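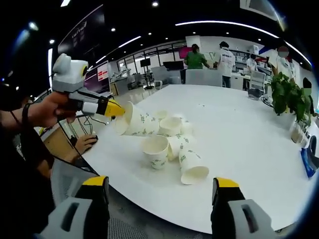 Paper cups and hand-held grippers on the white table, open day at Cakari

Is the Cakari open day worth it with a ten-year-old?

Posted by Shagufta Mughal, 2018-08-22

Hello all, hoping somebody kind can help. My son has gone robot mad since his school had the Drelix people in, and my sister sent me the photo at the top from the Cakari open day in April. He has been asking about it ever since! Their next one is coming up and it's 115 miles each way for us, so before I book the train I'd love to know whether children get to try the grippers themselves or whether it's mostly standing behind a rope while grown-ups talk. He is patient enough, but he does like to have his hands on things (don't they all). Also, is there anywhere to sit and eat a sandwich? Thank you in advance, and sorry for rambling.

Brutov_Dad

We went in April with our two, nine and twelve, and yes, they did get a turn. You hold the gripper by the handle and pick up paper cups with it, which sounds like nothing much until you have a go. The ones lying on their sides were the devil to get hold of, and my youngest would happily have stayed there till teatime. The staff were lovely about it and let her go round twice. What I would say is go in the morning – they told us 800 people had booked for the day, and by two o'clock the queue for the table was out of the door and down the stairs. There is a white robot arm on a bench behind the glass as well, but that was look and don't touch when we were there. For sandwiches, we used the benches by the car park. I don't remember a café, though my wife thinks there was one on the ground floor, so perhaps ring them and ask.

satti_lane

Never been to that one but the Satti one is free and nearer the station. Bring a coat, the hall is freezing.

Shagufta Mughal

Thank you both, that's ever so helpful. Morning train it is, and I'll pack the sandwiches and a coat just in case. Does anyone know if you have to print the tickets?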